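Opening – don't read this bit, just talk. Thank Rasha Nimri for the invite and Stotstead for the room. Then straight in: "I want to spend 15 minutes on people whose names you see for two seconds in the credits."

Character actors! Ask who can name the ferry captain in *Florkbridge*. Wait. Somebody always gets the film and misses the man. He's Panagiotis Katsaros, he has 413 screen credits, and he is in that film for six minutes. Play clip 1 (sound up, it's quiet until the horn).

After the clip: look at how late he answers. The lead asks him a question and he finishes coiling the rope first. I've watched it maybe a hundred times and I still grin.
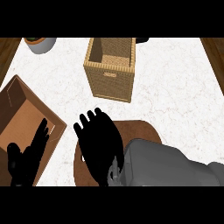
*Basket on a marble-patterned tabletop*

Next, Glykeria Vrettos. She played landladies for 40 years – comic ones, scary ones, one who turns out to be the killer in *Vlachou* (spoiler warning first, they complained last time). Read her line about the spare key. Do NOT do the voice.

Point to land here: she never plays the same woman twice, even when the script gives her the same three lines. Watch her hands in clip 2, then her walk in clip 3. If we're running long, drop clip 3.

Janaka Kodikara – keep it short, people know him from *Jusport*. Mention that the locker room speech was one take. Pause for the hockey fans.

Questions. If it goes quiet, ask for everyone's favorite "oh, it's that guy" actor. Works every time, and I get a watch list out of it.

Last thing: the November screening is *Florkbridge*, uncut. Sign-up sheet is by the door, Anastasia Dimitriou has the pens.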